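단판 승부의 공정성, 일정에서부터 다시 따져야 한다

대학 농구 토너먼트는 한 경기로 한 시즌의 성패를 가른다. 단판 승부의 긴장감은 이 대회의 가장 큰 자산이며, 본 칼럼 역시 그 형식을 바꾸자고 주장하지 않는다. 다만 같은 단판을 치르는 두 팀이 같은 조건에서 코트에 서고 있는지는 별개의 문제이다.

지난 3월 베르노시츠에서 열린 지역 결승이 그러한 사례이다. 당시 니바르대학은 239킬로미터를 버스로 이동한 뒤 하루를 쉬고 경기에 나섰다. 상대인 콘스탄티니디스대학의 이동 거리는 1665킬로미터였고, 휴식일은 마찬가지로 하루였다. 규정상 두 팀의 휴식일은 동일하다. 그러나 이동에 쓰인 시간을 제외하면 실제 회복과 전술 훈련에 배정할 수 있는 시간은 크게 달랐다.

대회 운영 측은 상위 시드 팀을 연고지와 가까운 경기장에 배정하는 것이 정규 시즌 성적에 대한 정당한 보상이라고 설명해 왔다. 이 원칙 자체는 존중되어야 한다. 문제는 그 보상의 크기가 시드가 아닌 지리에 따라 정해진다는 점이다. 외곽 지역의 1번 시드가 도심권의 4번 시드보다 먼 길을 가야 하는 대진이 나온다면, 이를 성적에 따른 보상이라 부르기는 어렵다.

플루본대학의 미르토 안토니아디스 감독은 이동 거리가 일정 기준을 넘는 팀에 휴식일을 하루 더 보장하자고 제안한 바 있다. 중계 편성과 경기장 대관 비용을 이유로 반대하는 의견도 있으나, 지역 결승에 한정한다면 조정이 불가능한 수준은 아니다. 관중석 693석을 추가로 판매하기 위해 경기 시각을 변경한 전례가 있는 대회라면, 선수의 회복을 위해서도 같은 유연성을 발휘할 수 있어야 한다.

대진표는 추첨과 심사의 결과물인 동시에 대회가 선수를 대하는 태도를 드러내는 문서이다. 다음 대회 요강에는 이동 거리에 관한 조항이 명시되어야 한다.

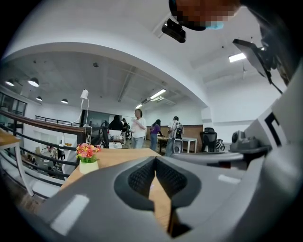
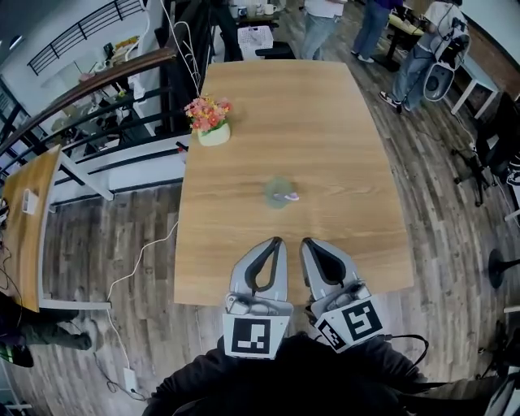 휴식일을 하루 늘리면 대회 전체 기간도 길어지는가?

지역 결승에만 적용할 경우 준결승까지의 예비일을 활용할 수 있으므로 전체 기간은 그대로 유지된다. 다만 해당 경기의 중계 시간은 방송사와 다시 협의하여야 한다.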